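**Woltia Two-Arm Bench Unit**

We get asked a lot whether a machine can do the chores yet, the bottle filling and cap twisting and putting away that eats up a shop's afternoon (and a kitchen's evening, come to that!). Our reply is that it can do a few of them, slowly, with a patient person close by.

The Woltia is a bench unit for shops and labs that want to find out where that line sits. You get two arms with grippers, the stand, and 16 hours of setup help from Isla Mackay, who will happily stay on the phone longer than that.

- Reach per arm: 73 cm
- Starter chores in the library: 19
- Lead time: 10 weeks

Smooth, rigid things like bottles and boxes are the friendliest to start with. Cloth and anything floppy is still hard going, and we'd sooner say so before you order. Ghislain Gill keeps the list of chores we're willing to stand behind, and he is a hard man to please.
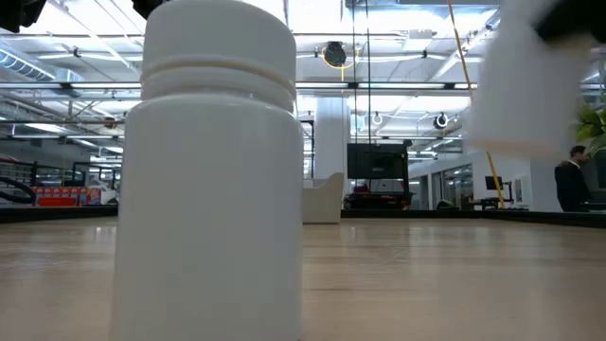
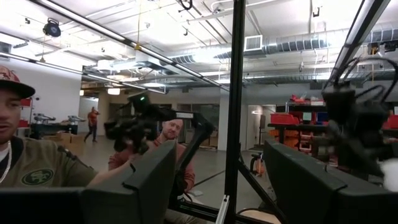

**Can I leave it to work on its own overnight?**

We don't recommend it. Plan on having one trained person in the room whenever the arms are powered, and switch the unit off at the wall when they leave.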